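Intro to Computer Hardware, Week 3 handout: memory

3 comments | 16 shares

Okay, so last week I rushed the end of the memory lecture (sorry!) and I promised I'd write it up. This is the part on what RAM does all day.

I like to think of memory as your desk and the drive as the filing cabinet down the hall. Anything you're working on right now has to be on the desk. If the desk is too small you keep walking to the cabinet and back, and that's the slowness you feel when you have 80 browser tabs open. When the power goes off, the desk gets swept clean, which is why I nag you about saving.

Two words to keep straight. Capacity is how much fits, so 16 GB or whatever you have. Bandwidth is how fast it moves. People mix these up constantly, and I did too for my whole first year. A second matching stick on another channel can help with both, but check the board manual for which slots to fill first.

Reading for next time is pages 118 on, up to the cache section. Lab group Jedlow, you're still on the old worksheet, so grab the new one from the Wosia folder. The quiz is 15 minutes and it's all from these notes.

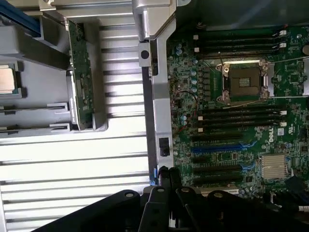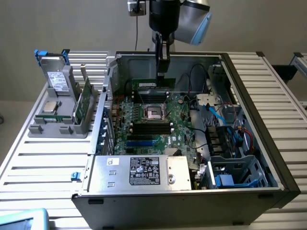

What happens if I put in two sticks with different speeds?

They'll usually both run at the slower one's speed, as long as the board accepts the pair at all.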